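The Engineer Who Went Home to Run the Port

Achilleas Chrysikopoulos was born in the harbor town of Demthorpe, the second son of a tugboat mechanic and a school secretary. He still lives there, four streets from the house where he grew up, and still walks to work.

He has run the Demthorpe port office for 11 years. Before that he spent most of his career elsewhere, first in shipyards and then in government. People who worked with him in both places describe him in much the same terms. He reads everything before a meeting, he rarely raises his voice, and he is hard to get off the phone.

His father wanted him to take over the repair shop. Instead he left at 18 to study mechanical engineering and paid for the last two years by working nights at the Katsaros shipyard, where he cleaned fuel tanks and later checked welds. After graduation the yard hired him as a junior engineer. He stayed nine years and left as deputy head of the dry dock.

"I learned to write a report there," he says. "My first one was 30 pages long and my supervisor handed it back without opening it. The next one was two."

That supervisor was Evangelia Konstantinidis, now retired, who went on to manage the whole yard. She remembers him as a slow starter. He asked a lot of questions in his first year and made a costly mistake in his second, when he signed off on a set of valves that had to be pulled out again a week later. She kept him on. He brought the mistake to her himself, she says, and he had already worked out the bill.

The move into public life came through a labor dispute. Katsaros planned to cut 189 jobs from the dry dock, and Chrysikopoulos was sent to explain the figures to the regional council. He spent two days answering questions and, by his own account, found that he agreed with many of the people asking them. The yard ended up cutting 105 jobs, with the rest saved by shorter shifts. The following October he resigned and ran for a council seat. He lost.

He ran again four years later and won by 426 votes. He served two terms, most of the time on transport, and wrote the rules on ferry inspection that the region still uses. Then came a post as deputy minister for shipping, a job he held for less than three years and talks about very little.
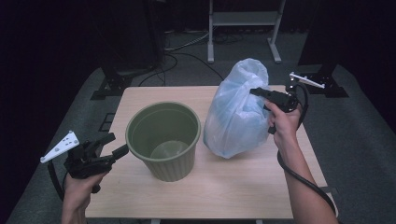 The ministry years were the least happy of his working life. He had a large office, a driver and a staff of 14, and he says he signed more paper than he read, something he had promised himself he would never do. His one lasting project was a pension fix for seamen who had worked under foreign flags. It covered 1067 people when it took effect. Chrysanthi Panagiotou, who drafted the text with him, says he called many of them himself to check their service dates, often in the evening.

The government changed, and he was out. He was offered a seat on the board of Prolar, the freight company, and turned it down. He had overseen the firm's licenses as deputy minister and did not think it would look right. For a year and a half he taught a course in port management and wrote his doctoral thesis, on how small harbors set their fees. The degree was awarded when he was 51.

When the Demthorpe post opened up, he applied like everyone else. The port was losing money at the time. The north quay had been closed to trucks, and two of its three regular freight lines had moved to Botach, a larger harbor down the coast with newer cranes.

His first decisions were not popular. He raised berth fees for pleasure boats, which had not changed in 16 years, and put the money into the quay. Thodoris Kyriakidis, who rents out sailboats from the east basin, led the protest against him and collected signatures outside the port office for most of a summer. The two men are on decent terms now, although Kyriakidis still thinks the increase should have come in stages.

"He listened to me for an hour and then did what he was going to do," Kyriakidis says. "But the water on my pontoon works now, and it didn't before."

The north quay reopened in his fourth year. One of the freight lines came back. The other did not, and he has stopped expecting it. Trade with Botach is friendlier than it was, and the two ports now share a pilot service, an arrangement set up with Rasmus Siliņa, the harbor master there.

His contract ends next year and he has told the town he will not ask for another. He has an offer to teach again, one morning a week, and has not decided. His brother kept the repair shop going and would like some help with the accounts. In the meantime there is dredging to finish in the east basin, and the bids for it are on his desk, all of them read.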